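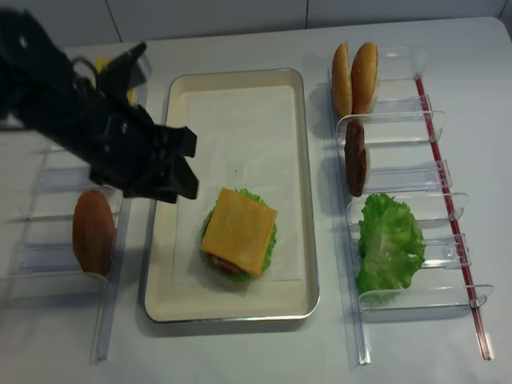

Ticket 3415
Queue: Network, campus core
Opened by: Kwabena Amoah
Assigned to: Ekene Lawal
Priority: was High, now Normal (changed by requester)
Subject: Grater routing daemon drops prefixes after upgrade, vendor says it's our optics

Original report (Kwabena)

Since the upgrade of the two Vevercombe border routers we lose part of the table from the Amadi peering several times a day. The session stays up. BGP says Established, the uptime counter keeps climbing, no notification messages in either direction. But prefixes that were there a minute ago are gone from the forwarding table, and traffic to them falls through to the default and goes out the slow way. Then they come back without anybody touching anything.

Users notice it as "the remote desktop froze." Monitoring doesn't notice it at all, as monitoring only looks at the session state. I have complained about that before.

Rostus support has had the logs since yesterday. Their first answer is pasted below so you don't have to dig for it.

"Thank you for contacting Rostus. The behavior you describe is consistent with physical layer degradation. Please clean and reseat the optics on the affected port and confirm that the issue is resolved."

I don't buy it, but I haven't done it either, so go ahead and prove me wrong.

Update, Ekene

Picked this up. I don't buy it either. If the optics were bad we'd see errors on the interface, and the session would suffer along with everything else on that link. I pulled the counters on vev-br1 and vev-br2:

input errors 0
CRC 0
input drops 0
output drops 0
last clear: at reboot after upgrade

Light levels on both ends are well inside the range on the data sheet. I sent this to Rostus and asked what "consistent with" means when no symptom of the thing is present.

Update, Ekene

Rostus repeated the request to clean and reseat. They say they can't escalate without it. Fine. Did it in the evening window with Kwabena watching traffic on the other router. Cleaned, reseated, swapped the module on br1 for the spare from the cabinet. Session came back clean.

Prefixes went missing again before I had finished my coffee. Different module, same fault. I wrote that to them in one line.

Update, Kwabena

For the record, the missing prefixes aren't random. I compared the lists from several events and it's always routes that carry the Amadi community tag for "prefer regional." Untagged routes from the same neighbor never go missing. A dirty fiber doesn't read community tags.

Update, Ekene

That helps a lot, thanks. So it's policy or it's something between the routing table and the forwarding table.

Checked policy first since it's the part we own. The import filter hasn't changed since July. I diffed the running config against the backup and the only differences are the ones the upgrade tool made by itself: a version line, a renamed logging option, and the timers block moved to a different place in the file. The filter text is identical to the character.

I'm not going to claim that proves the filter behaves the same way. It proves we typed the same thing. Whether Grater reads it the same way after the upgrade is another matter, and I have seen release notes leave out bigger things.

Update, Ekene

Rostus have escalated. The new engineer asks for a full support bundle, with debug turned on for the whole daemon, for a day. On a production border router. I said no. I offered debug on the one neighbor, which Grater supports, and they agreed after a while.

They also suggested, in the same mail, that we move to the newest release "as it contains many stability improvements." I asked which of those improvements concerns tagged routes disappearing. No answer to that part. I'm not moving a border router to a release on the strength of the word "many." If someone above us gets a call from the account manager about this, please send them to this ticket.

Update, Ekene

Caught one with neighbor debug on. Shortened, with addresses removed:

update received, peer amadi, 1 prefix, community regional
import filter: accept, set local-pref
best path: changed
next hop: resolve pending
route withdrawn from kernel
next hop: resolved
(nothing further for this prefix until the next scan)

So the route is accepted. It wins best path. Then Grater looks up the next hop again even though the next hop is the same as before, takes the route out of the kernel while it waits, gets the answer, and doesn't put the route back. The periodic scan comes along later and repairs it. That's the "comes back without anybody touching anything."

Before the upgrade, the same kind of update didn't trigger a new lookup if the next hop was unchanged. I can say that with some confidence because we have an old debug file from the last Amadi migration and there's no "resolve pending" line in it for that case.

Why only tagged routes: our filter sets local preference on those and leaves the others alone. My guess is that any change to an attribute during import now marks the next hop as unresolved. It's a guess. I haven't seen the source and Rostus aren't offering.

Update, Kwabena

Nice. Can we reproduce it without waiting for Amadi to send something?

Update, Ekene

Tried in the lab. Setup:

- one virtual router on the new Grater release, same config as br1 minus the addresses
- one route generator pretending to be Amadi
- a script that re-announces a tagged prefix with a changed MED value and then reads the kernel table

It took me longer than I'd like to get it to fail. With a single tagged prefix, nothing goes wrong. The route is pulled and put back so quickly that the script can't catch the gap. I was starting to doubt my own reading of the debug output.

Then I changed the script to send a second update for the same prefix while the lookup from the first was still open. Now the route goes missing and stays missing until the scan. Every time. So two updates close together are needed, and the second one seems to cancel the reinstall from the first and not request its own.

Same script against the old release: can't make it fail. I let it run overnight.

Sent the script, the config and both outputs to Rostus. If they come back with optics I will drive over there.

Update, Kwabena

Question while we wait. Why do we see two updates close together so often? Amadi didn't do that last year as far as I remember.

Update, Ekene

Asked Amadi. Their network desk says they turned on an extra route reflector and that some changes now reach us as a quick pair. They consider it normal and I agree with them, it's allowed and it's harmless to a router that works. Our bad luck that it coincided with the upgrade. It does explain why the other sites running this release haven't complained, or at least why Rostus say they haven't. "No other customer has reported this" is a sentence I give very little weight to.

Reply from Rostus (pasted)

"We have been able to reproduce the reported behavior in our environment using the script provided. It has been confirmed as a software defect in next hop tracking. A fix is planned for a future maintenance release. As a workaround, please shorten the scan interval to the minimum value."

Update, Ekene

Good that it's confirmed. I'm not happy with the workaround. A shorter scan doesn't stop the route from going away, it only shortens the hole, and on these boxes a scan isn't free. I tried the minimum value in the lab with a full table loaded and the daemon spent most of its time scanning. On a busy day that's how you turn a small routing fault into a big one.

Alternative that I tested: stop setting local preference in the import filter and ask Amadi to send the regional routes with a lower MED. We'd then choose between the two paths on MED and the filter wouldn't touch the attributes. With that in place I can't make the lab router lose a route, pairs of updates or no pairs.

Downsides. It depends on Amadi doing what they say. It only works while both sessions are to the same neighbor network. And whoever opens this config in a year will wonder why the preference lines are commented out, so I've put the ticket number next to them.

The other choice is rolling back to the old release. I looked at it. The upgrade tool rewrote the timers block and the old release won't parse it where it now sits, so a rollback means restoring the backup by hand on each router. Doable, but I'd keep it in reserve.

Update, Kwabena

Go with the MED change. I've talked to Amadi, they can do it tonight. Please do br2 first.

Update, Ekene

br2 done 29/01/2023. Filter changed, soft refresh, tagged routes all present, path choice same as before. Leaving br1 as it was for one more night so we can compare the two under the same traffic.

Update, Ekene

br1 lost tagged routes again overnight. br2 didn't lose any. Same neighbor, same update pairs arriving at both. That's a better comparison than anything I could build in the lab, so I've changed br1 too.

Update, Kwabena

No freezes reported today. I know that's weak evidence. Lowering the priority to Normal but please don't close.

Update, Ekene

Wasn't going to. Open items:

- Monitoring now compares the tagged prefixes in the BGP table with those in the kernel and alerts if a prefix is missing from the kernel on two checks in a row. It can still miss a very short gap.
- Rostus to give a defect number and a release. Asked for both, got the defect number only. "Future maintenance release" stays in this ticket in quotes until there's a version attached to it.
- When the fix arrives it goes through the lab script first, with the old filter put back. I want to see it survive the update pairs on my bench before it gets anywhere near br1.
- Rostus would like to mark their case as resolved, workaround accepted. I declined, as the workaround we're using isn't theirs.

Status: Pending vendor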